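Zalell hat sorting, two arms: data card

Hi! I put this set together with Trí Vũ, and I'm the one to bug if something in it looks off.

What's in it

385 episodes of two arms sorting hats and caps into clear plastic bins, recorded at our Chiba bench. Each episode has joint positions, gripper state and the camera streams.

The wrist camera fault

On Tuesday, February 15, 2022, Eustaquio Ayala noticed that wrist frames were arriving late — over 1000 ms in the worst episode, while the joint log carried on as if all was well. Our recorder (Wuleo) stamped each frame when it was saved, so the timestamps look perfectly fine and the pictures don't match them. I trained on this for days before I caught on, ugh.

14 episodes are affected. They're still in the download, flagged late_wrist, so please filter them out before you train anything!

The bench, hats and bins:

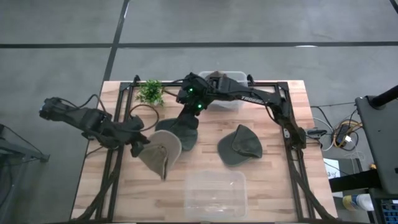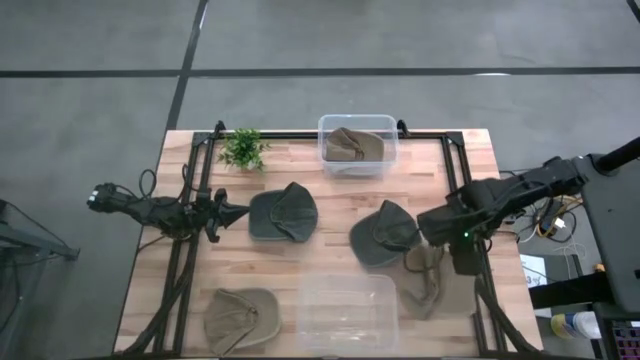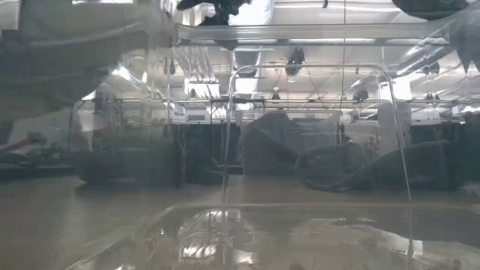
What to do if you already have a copy

Pull the new index file and rerun your split. The fixed cameras weren't touched by the bug, so those streams are safe to keep, even in the flagged episodes. If you find another bad one, send me the episode number and I'll add the flag.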